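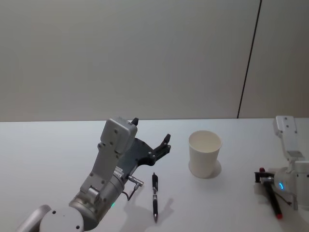 ## Range notes on the Fakix electric van

25 Aug 2020

Fakix rates its delivery van at 98 miles with a full load. The press sheet leaves out the speed, the temperature and what counts as full, so I asked the Heydari depot for their route logs.

They run 2 vans out of Guvmont, one on flat town streets and one on the hill road to the Skisport warehouse. The town van gets close to the rated figure. The hill van comes back with 15 percent left on a much shorter loop, and most of the loss is on the climb. Regenerative braking returns part of it on the way down — less than I expected, as the battery is too full to accept much charge near the top.

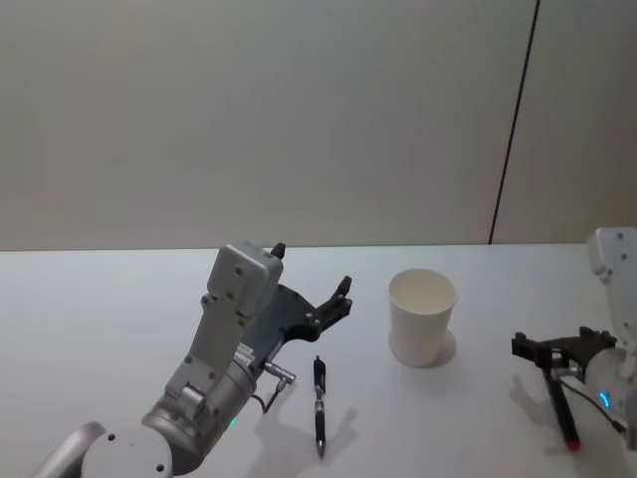
*White tabletop, pale gray wall behind.*

Payload matters less than speed. Dropping the limiter by 3 mph on the highway leg saved more energy than leaving a pallet behind. Tire pressure came next. Cabin heat is still an open question, and the logs won't cover it until November.

Curb weight is the other missing number. Without it, the payload on the door plate can't be checked against the axle ratings. I have written to Fakix twice and will add the figure when they send it.

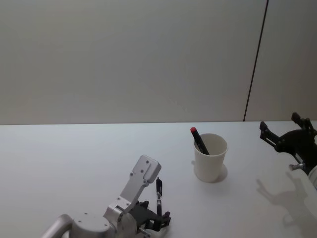 *Black marker with a red cap, in a paper cup.*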